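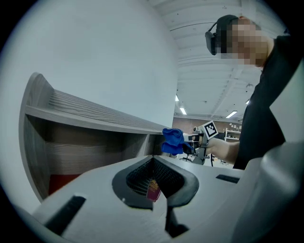 Arne Harms wants to know why we filter pose data at all when the tracker already gives us pose. Fair point, Arne, and it was asked in week 2 as well, by somebody who then failed the Dulby exercise. The tracker gives us an opinion about pose. Dulby, our logging layer, writes that opinion down with great confidence, and the planner believes anything it reads.

Topic 7: From demonstration to trajectory

Clocks first. Two hand-held grippers means two streams, and each stream has its own idea of what time it is. Resample both onto one timeline before you compute anything relative between them. If your left hand appears to hand over an object the right hand is yet to pick up, don't publish. Check the offset.

Fiducial markers. A square marker gives you a full six-degree pose from one view, provided the corners are found properly. Through a fisheye lens they often aren't. Undistort the corner points, not the whole picture, which is slower and throws away the edges you paid for. Watch for the flip ambiguity when a marker is small and nearly face-on: the normal jumps between two solutions and the wrist seems to do something no wrist has done.

Smoothing. Filter position however you like. Filter rotation as quaternions, and fix the signs before averaging. Every year I get Euler angles. Every year I give them back.

Gripper width. Log it as a continuous value. Thresholding to open/closed is tempting and ruins anything thin, such as a booklet or a card.

Exercise (due April 28, 2024)
Take episode 407 from the Koutsoukos set. It has 12 dropped marker detections. Find them, decide which gaps may be interpolated, and justify the ones you leave alone. Submit the script and a plot with labelled axes. Colour is optional; units are not.

Reading: the Zulesel planner notes, sections 2 and 7. Skip the appendix, I wrote it in February and was in a mood.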